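Flarau Hand and Arm Set, right-handed

Hire and sale for workshops, packing rooms and training kitchens

Stock code: 1203
Availability: hire from Coughlan depot, sale to order
Page last revised: Monday, September 14, 2020

Overview

The Flarau set is a five-fingered hand fitted to a powered arm, sold for light handling work where the objects were made for people to pick up. It suits customers who want to find out which of their daily chores a machine can take on and which it can't. We hire it by the week for that purpose, and most customers hire before they buy.

We are often asked whether it can do housework or replace someone on the shop floor. It can do parts of both. The lists below come from our own trials at Benenska and from what hire customers have reported back to us. They cover the set as supplied, with the standard software.

Jobs it does well

Moving rigid items between a bench and an open bin. Putting boxed goods on a shelf at waist height. Holding a part still while a person works on it. Pressing large buttons and flat switches. Passing tools handle first, if the tools are laid out on a mat with space between them.

Jobs it does slowly

Wiping a flat surface. The hand keeps hold of a cloth but loses pressure at the ends of each stroke, so allow a second pass. Loading cups and plates into a rack: fine with one pattern of crockery, poor with a mixed set. Opening drawers with bar handles. Sorting fixings by size, where anything shorter than the fingertip is dropped often.

Jobs we don't recommend

Folding laundry. Tying or untying bags. Picking up thin film, loose polythene or single sheets of paper from a floor. Handling knives. Any work with hot pans. Cleaning up spills, as the hand is not sealed and must be kept dry. It should not be used to lift or steady a person.

Customers sometimes tell us that a job on the third list worked on the day of the demonstration. It may have done. We judge a job by whether the set can repeat it through a morning without someone standing by, and by that measure these are not ready.

What is in the hire crate

Hand, right. Arm with mounting flange. Control box and mains lead. Stop button on its own cable. Two spare fingertip covers. Hex keys. Printed setup guide. A laptop is not included and the software will not run on a tablet.

Left hands are available for sale only.

Preparing the room

The set needs a level floor and a clear reach on all sides of the arm. Benches can stay where they are, but measure the gap between them before delivery. Lower rails and crossbars are the usual trouble: the arm software knows the height of your worktop once you have entered it, and knows nothing about what is underneath. Keep loose packaging out from under benches and tape down extension leads. Trolleys and anything else on casters should be locked or moved.

Lighting should be even. A shiny floor is acceptable if there is no strong sun across it. 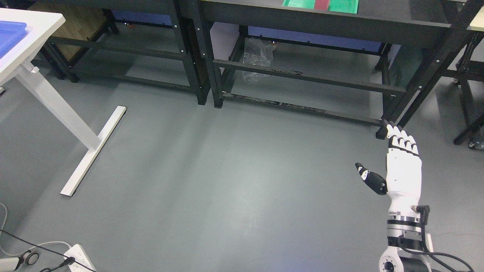

Before the first job, run the open palm check from the setup guide. Fingers straight and together, thumb out to the side, then close one finger at a time starting with the first. If any finger lags, stop and redo the zero setting. It takes a few minutes and has to be repeated whenever the hand has been taken off the arm.

Prices

Hire, one week: £958, including delivery within the Dusdale area.
Refundable deposit: £2000.
Purchase: on application. One week's hire charge is taken off the price if you order within 21 days of returning the crate.

Hire weeks in August book up early, when many workshops have their shutdown.

Service

Fingertip covers wear out and are charged as spares. Joint covers should last a good deal longer, but check them for splits when you clean the hand. Use a dry brush. Don't use solvent or compressed air.

Repairs are carried out at Coughlan. Please leave the hand attached to the arm when returning a faulty set, and include a note of the job it was doing when the fault showed.

Related items

Bench clamp plate for Flarau arm
Spare fingertip covers, pack of five
Tool mat, plain
Benenska trial notes, printed copy, free with any hire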